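4.2 Fitting a Liner

Applies to Usier round mesh baskets. The liner must hang over the rim on all sides. 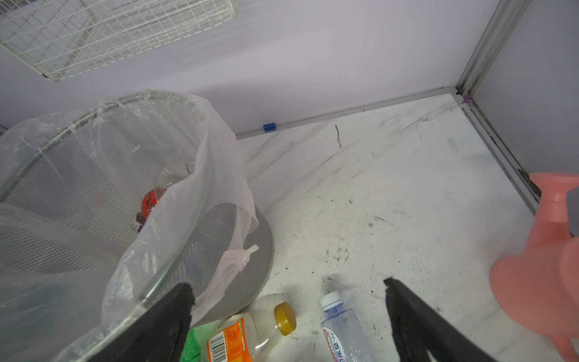
4.3 Changing the Liner

1. Gather the edges of the liner and lift straight up.
2. Tie the liner and remove it.
3. Wipe the rim and base with a dry cloth.
4. Open a new liner (part 1018) and lower it into the basket.
5. Fold the top edge outward over the rim.
6. Press the liner down to the base to release trapped air.

Note: Use liners of 20 liters or more - smaller sizes may tear at the rim.

CAUTION: Do not put hot ash, batteries or broken glass in the basket. See section 11 for disposal.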